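4.2 Sorting Work After the Introduction of the Pundex Cell

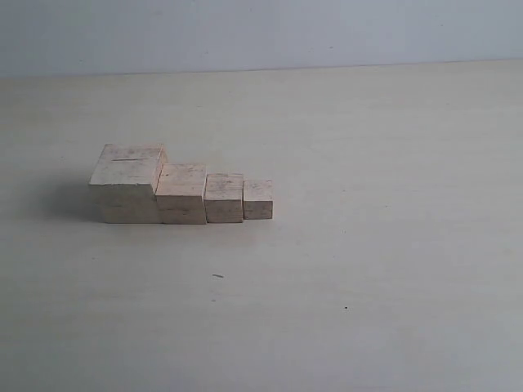 Figure 3. Four unfinished wooden blocks placed in a row in descending order of size.

The ordering task was the last manual step to be moved to the arm at the Berkville site. Before the change, sorters at the packing bench picked blocks from a mixed bin, judged size by eye and by hand, and set them down side by side from largest to smallest. The target arrangement (Figure 3) has neighboring blocks close together, with the top faces stepping down to the right. Small differences in depth between front faces were accepted under the site's rules, both for people and for the arm.

We followed 12 sorters over 70 shifts. Each shift was planned at 1,000 sets, of which 300 were still assigned to the manual bench during the trial period. The remaining sets went to the cell, with one sorter named as its attendant.

The attendant role differed from sorting in two respects. First, the pace was no longer set by the worker. Attendants waited for a stop signal, cleared the fault and restarted the arm, and several described the waiting as more tiring than the handling it replaced. Second, the judgment of size moved from the hand to the screen. Experienced sorters had relied on weight to separate the middle two blocks of a set – a cue the attendant's display did not provide.

Bernadette Bellamy, shift lead during the trial, responded by rotating the attendant post every two hours. Requests to leave the post early became less frequent after this change, although the schedule was also revised in the same month and the two effects cannot be separated.

Pay grades were left as they were. Interview data on this point, collected by Kamarul Ong, are reported in Section 4.3.

Related items
Saragih: Hand tools and shared benches in small plants
Stastix: Logging stop signals on mixed lines
Job rotation beside automated cells

Shares 12 | Comments 0
This site uses cookies. By continuing to browse you accept their use.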